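News > Community > Education

Osthorpe adult learning service to extend evening courses from November

The adult learning service in Osthorpe is to extend its programme of evening courses from November, after a rise in enrolments over the past year. The service confirmed that 331 residents registered for at least one course during the last term, and that 47 people remain on waiting lists for the most popular subjects.
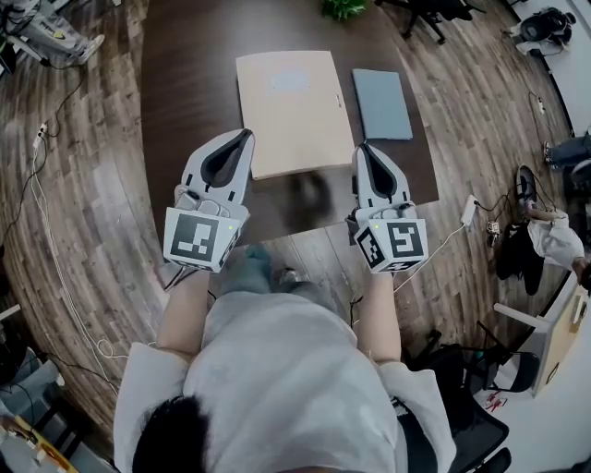 By Kirsten Paquette
Education and Skills

Under the new timetable, classes will run until 9.15 pm at the main centre on Neagu Road, where teaching currently ends at 7.30 pm. Seven new courses will be offered, among them bookkeeping, basic plumbing, conversational Romanian and an introduction to the history of textiles in India. Existing courses in English and mathematics will continue to be free of charge to residents without a formal qualification in either subject.

Silviu Oprea, head of the service, said the changes had been planned following a survey of learners in the spring.

"Many of our learners work shifts or have children to collect, and a class that begins at five o'clock is of little use to them," he said. "The later start was the most frequent request in the survey. We have also been asked for shorter courses, and several of the new ones will last six weeks instead of twelve."

The fee for a standard six-week course has been set at £31. Learners who receive certain benefits will pay a reduced rate, and help with the cost of books and materials may be requested at the time of enrolment.

The bookkeeping course will be taught with the support of Dometetti, a local accountancy firm, which is to provide two tutors for the first year. The arrangement will be reviewed next summer. 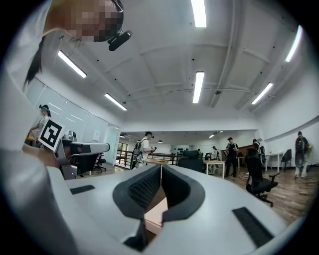

The extension will also affect opening hours at the Neagu Road library, which shares its entrance with the centre. The library will remain open until 8 pm on teaching evenings, and its study area may be used by learners before their classes begin. Parking in the rear yard will be free after 6 pm – the present charge of £2 will continue to apply during the day.

Residents already on a waiting list will be contacted first and will have two weeks in which to accept a place. Any remaining places will then be opened to general enrolment, which may be completed by telephone or in person at the centre's front desk. The service has advised that evening places in plumbing are likely to be taken early.

A printed prospectus will be available from the library and from both Osthorpe health centres before the new term.

Filed under: Adult learning, Libraries, Osthorpe

7 comments | 47 shares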